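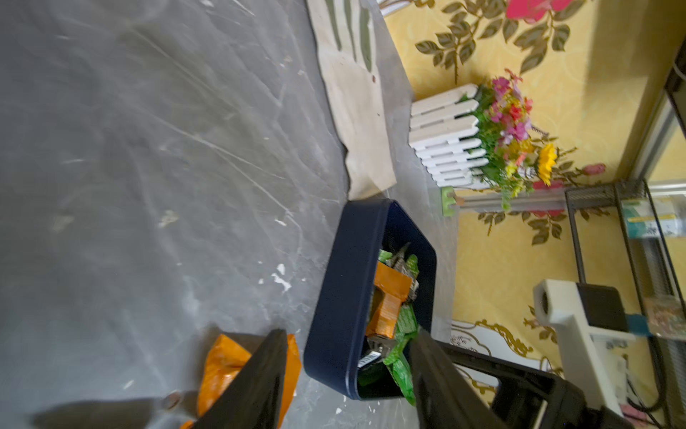 Sillover demonstration work, progress report to the Ollurik fund, third period

Prepared by the Samstead group

1. Where we stand

The plan for this period was to record people guiding the arms through the snack bin task by remote control, train on the recordings, and say whether the trained arms could do the job alone. The recording is done. The training is done once and needs doing again. On the last point we would ask the fund to read section 3 before quoting anything from section 2.

We hold 2,446 demonstrations. The proposal treated that count as the main sign of progress, and we went along with it. We now think it was a poor choice. A demonstration counts if the operator reaches the end of the task and presses save. It counts the same when the operator fumbles a packet, nudges it across the floor and picks it up on the second try. Our archive has plenty of those, and the model learns the nudge along with everything else.

2. Results so far

We ran 100 trials with the trained arms and nobody at the controls. The arms finished 70 of them. In all of those trials the bin started in the spot where it stood for most of the recordings, and the packets came from the same batch the operators had used. We did not choose these conditions to flatter the result, but they do flatter it.

Foil is the hard part. The small packets slide over one another when a finger comes in from the side, and a thin bar lying flat on the floor gives the gripper very little to close on. Operators get past this by tilting the wrist and pressing a little. They can't tell us how much they press, and the remote rig doesn't let them feel it. We are asking a model to copy a judgment that the recordings may not contain.

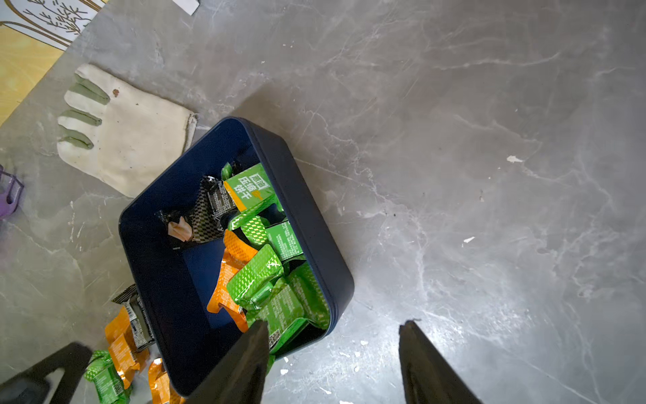 Photo: Sillover project / Samstead group

The mix of packaging was widened in February. Before that the operators worked with one kind of packet, and the early numbers looked better than anything we've seen from the mixed bin. A box of compressed biscuits and a soft foil pouch call for different grips, and the model tends to settle on one grip and stay with it. Gouveia, who reviewed the training setup, puts this down to too few recordings of the rarer items. That may be right. More data is also the answer we were given last period, when the trouble was something else.

3. What we do not know

We don't know how the arms behave if the bin is turned. We don't know how much of the score belongs to one operator, whose recordings are smoother than the rest and make up a large share of the set. And we don't know whether two arms are worth the trouble for this task. The second arm was in the proposal, so we built the work on it. Operators driving both at once are slower, and they complain of it by mid-afternoon.
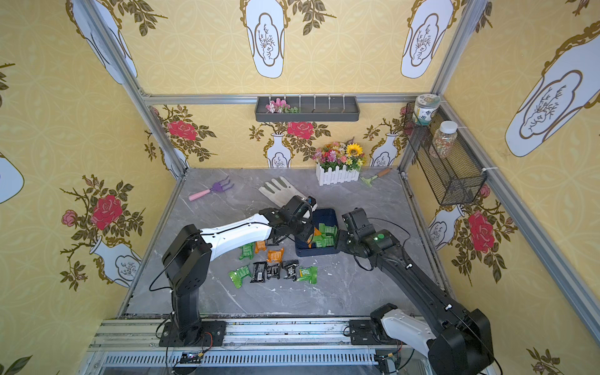 Carolina Veloso disagrees with us on this last point and asked that her view go into the report. One arm, she wrote, leaves you with nothing to steady the tray when a packet snags, and the slow recordings are slow while people are still learning the controls. She would keep both arms for another period and drop the operators' daily quota, which she blames for the sloppy saves. We agree with her about the quota.

4. Next period

Recording stops until the archive has been reviewed. Each demonstration will be marked clean, untidy or unusable by someone other than the operator who made it. We expect the total to fall and would like the fund's agreement that a smaller number won't be read as lost ground.

After the review we will train 3 models: one on everything, one on the clean recordings only, and one without our smoothest operator. All will face the same trials, with the bin moved and turned between runs. If the model trained on everything does as well as the clean one, the review was wasted effort and we will report it as such.

Spending is within the budget. The line set aside for a public demonstration has not been touched, and we ask to hold it over until the new trials are in.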